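Ticket: First-year orientation checklist not loading past page 2
Product: Wikau student portal
Opened by: Carys Mostyn, First-Year Advising
Assigned to: Niilo Leinonen
Priority: Medium
Status: Resolved

Report
New students open the orientation checklist, finish page 2 (housing and meal plan), press Continue and land back on page 1. Entries are kept. Progress bar stays at 33 percent. Happens in every browser we tried. Transfer students are not affected.
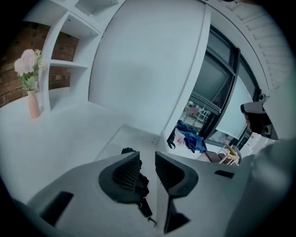 Log

Tuesday, April 11, 2023, 9:12 - NL
Reproduced with a test freshman account. Continue returns a redirect to step 1. No error on screen. Server log shows "advisor_id null" on each attempt.

10:40 - NL
Compared with a transfer account. Transfer records carry an advisor ID from the import. Freshman records have the field but it is blank. Page 3 (meet your advisor) will not render without it, so the portal falls back to the start.

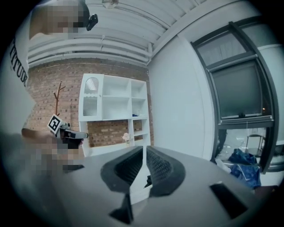

Asked Vaughn Kowalczyk in the registrar's office for the last import file. It has 2,000 rows. The advisor column is filled in for all of them, so the data is lost on our side.

1:25 - NL
Found it. The import job runs in batches of 500 and the new column mapping was saved for the transfer template only. Freshman template still points to the old column name.

Carys: can students go straight to page 3 by link in the meantime?
NL: No, same redirect. Please have them stop at page 2 - nothing they typed will be lost.
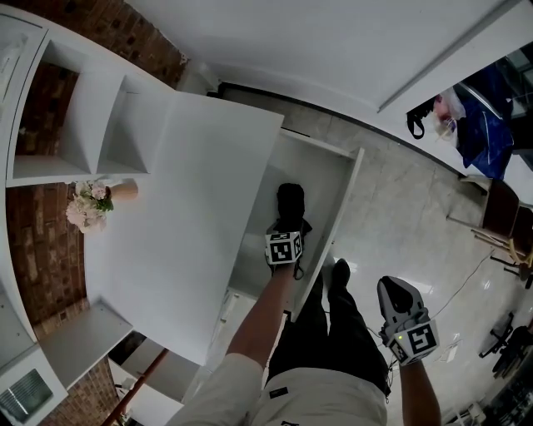 2:50 - NL
Mapping corrected on the freshman template. Ran it on 50 records first, checked page 3 on several of them, then ran the full file. Cleared the portal cache.

3:30 - Carys Mostyn
Checked with two students at the desk. Both reached the last page and got the confirmation email. OK to close.

Follow-up: mapping check added to the import steps before the October intake. Owner: Vaughn Kowalczyk.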